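Trekora Toy Library – minutes of the Thursday meeting

Present: Morven Chisholm (chair), Hilkka Lehtinen, Archie Gillies, Yaryna Melnychuk (minutes). Chibuzor Ezeani came in at item 2 and took the last cookie.

1. Last minutes. Approved, once Archie's remarks about the parking lot had been taken out again.

2. Shape blocks. Hilkka has been through the small colored blocks and wants them kept as a set of 8, stored with the maple board. Archie asked if the board needed to go out with every loan, as it is heavy and he is the one who carries it. Morven said a block set without a flat place to put it ends up under a couch.
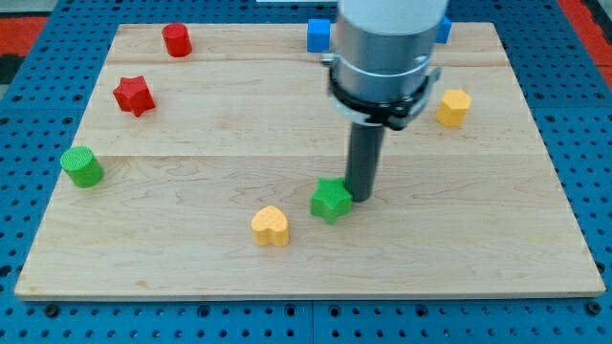
Chibuzor proposed a cloth bag for the blocks, with a drawstring. Yaryna proposed a box with a lid. Discussion lasted 15 minutes, which is longer than we gave the budget. Bag agreed, 3 to 2. The green star stays in the set despite Archie's view that it is "showing off."

3. Budget. We have $663. Morven would like it to remain $663.

4. Labels. Hilkka to write new ones in pen. The last batch was printed and spelled "blocks" two ways.

Actions: Chibuzor – bag. Hilkka – labels. Archie – carry the board until someone else offers.

Closed at 8.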